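Teleop & Hand Guiding > Show and Tell > Manipulation at home and in small labs

Thread: Hand guiding vs. remote for kitchen tasks, what are you all doing?

sirix_arm_guy
Okay, I've been going back and forth on this for weeks and I want to hear from people who have put real hours in. I'm collecting demos for tabletop kitchen stuff (put this on the plate, put that in the bowl, open the little oven) and I can't decide if I should keep driving the arm from a leader arm or just switch it to zero-g mode and push it around with my hands.

My feeling so far is that hand guiding gives me nicer motions. I can feel it when the fingers touch something and I slow down without thinking about it. Over the leader I tend to hover above the thing for ages, then drop, then hover again. You can see it in the plots, there's this flat spot in every single episode right before the grasp.

The catch is that my hands and half my sleeve end up in the overhead view. My policy doesn't get to have a sleeve at run time!

My table, so you know what kind of clutter I mean:

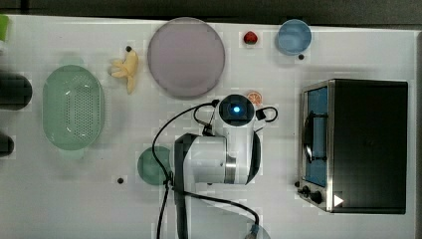

My buddy Stelios Tsolakis thinks I should stop worrying and go remote for everything. He runs his arms that way at Gritura and says the hovering goes away with practice. I've done 7 long evenings and it has not gone away, so either I'm a slow learner or he's being nice.

What do you folks do?

knobs_and_cables
Remote, every time. The sleeve problem isn't a small one. I trained on hand-guided demos once and the policy was fine as long as I stood there with my arm out, which was very funny for one afternoon and then not funny at all. It had learned to follow me.

Also, when you push the arm yourself you look at the table with your own eyes. When you drive remote you can force yourself to look only at the camera feeds, and then you find out fast whether the feeds show enough to do the job. If I can't do the task from the screens, I don't expect the robot to.

Filippos Christodoulou
I'm going to disagree with the "every time" part. For picking up a strawberry, sure, remote. For anything with a door on it I'd take hand guiding and I wouldn't even think twice. A toaster oven door wants to travel on its own arc, and if your leader arm has no force feedback you're fighting the hinge without knowing it. I've bent a handle that way. I've also dragged a whole oven across a table that way, slowly, while looking at the wrong screen.

What I do with the sleeve problem is record twice. I guide the arm by hand once and save the joint path, then I put everything back where it was, step out of the way and play the path back with the cameras on. You keep the nice motion and you get clean video. It costs double the time, yes, and you have to be fussy about the reset. I put little marker dots on the table so I can get things back to the same spots.

knobs_and_cables
Playback only works if the object behaves the same way twice though. Door, fine. Soft banana peel, good luck.

Filippos Christodoulou
True, I wouldn't do it for floppy stuff. I throw out the ones where the replay misses. Last big batch was 1,000 replays and the oven ones were nearly all keepers. The banana ones I'd rather not talk about.

sirix_arm_guy
The replay thing is so simple, I can't believe I never tried it. I've got dots on my table already too!

Follow-up question, since you both brought up looking at the wrong screen. How much do you trust the wrist view? I've been driving the last part of the grasp from the wrist camera alone and I like it a lot more than the overhead. With long things like a bottle, the overhead tells me where it is but I can't judge the fingers at all. From the wrist I get both fingertips and whatever is between them, and I can line up on that.

emell_user
Wrist for the last bit, overhead for everything else. New people on our setup always want to drive the whole episode from the wrist and then they get lost, because a big plate filling the view looks the same from a lot of places. You need something with an edge or a label on it to know which way you're turned.

Couple of habits that helped our people (we're on the Emell leader with the light springs, your setup may differ):

1. Go to overhead first, get above the object, turn the wrist before you come down. Turning it late is how things get knocked over or pushed off the plate.

2. Switch to the wrist view and check that the object sits between the fingers with room on both sides. If one fingertip is right up against it and the other is way off, don't close yet. Slide over first, otherwise the near finger shoves the thing and your demo is teaching a shove. 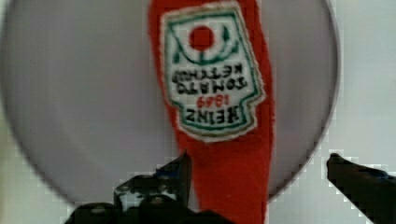 3. Close, wait a beat, lift straight up. The pause feels dumb but it makes it much easier to find the grasp in the logs later.

4. If you mess up, either finish it cleanly with a recovery or toss the whole episode. Don't freeze for a long time while you decide. The freezes are what teach the policy to freeze.

knobs_and_cables
Mostly with you, but I don't like number 2 as a rule. I leave some off-center approaches in on purpose, with the slide as part of the demo. If every episode comes down dead center, the policy has no idea what to do the first time it's off. And it will be off.

emell_user
Right, that's what I'm saying though. Slide over first. I'm not saying toss it. I'm saying don't close while you're lopsided.

knobs_and_cables
Okay then we agree and I read it too fast. Carry on.

janevski_fan
Can I ask how many demos we're talking about here? I've got the older Janevski arm, one overhead camera and no wrist camera, and I'm at 2,094 episodes since December. It still goes for the bowl when I ask for the plate. Everything else is pretty decent, it picks up what I tell it to.

Filippos Christodoulou
That's plenty of episodes. Do the bowl and the plate ever trade places?

janevski_fan
...no. Bowl is always on the right. I did move the plate a lot, but the bowl I just kind of left there.

Filippos Christodoulou
Move the bowl. And I'd bet a lot of your early episodes end at the bowl, so check how many go where. You probably don't need to throw anything out, but I'd record a fresh chunk with the two swapped before touching the training side. A wrist camera would be nice to have but I don't think it's your problem.

sirix_arm_guy
Reporting back. I spent Wednesday night on this. Tried the guide-then-replay trick on the oven and got 3 good ones out of the first handful, which beats my remote numbers by a mile. For picking things up I stayed on the leader and turned the wrist early like emell_user said. The flat spot before the grasp is still there but it's shorter, maybe half.

So I guess I'm doing both now. Stelios is going to be unbearable about the remote half. One thing I haven't sorted out is how to mix the two in one dataset, because the replayed ones run so much smoother and a little slower than the driven ones. Do you retime them or just throw it all in?

Filippos Christodoulou
I just throw it all in, but I tag the source so I can split it later if something looks weird.

knobs_and_cables
Retime. I'll write up how when I'm back at my desk, my script is a mess and needs comments first.

Related threads
Leader arm springs: stiff or soft?
Gripper closes too early on replay
Sirix zero-g mode drifts when the arm is stretched out
How do you tag bad demos?
Cable routing past the wrist joint
Two operators, one dataset, very different styles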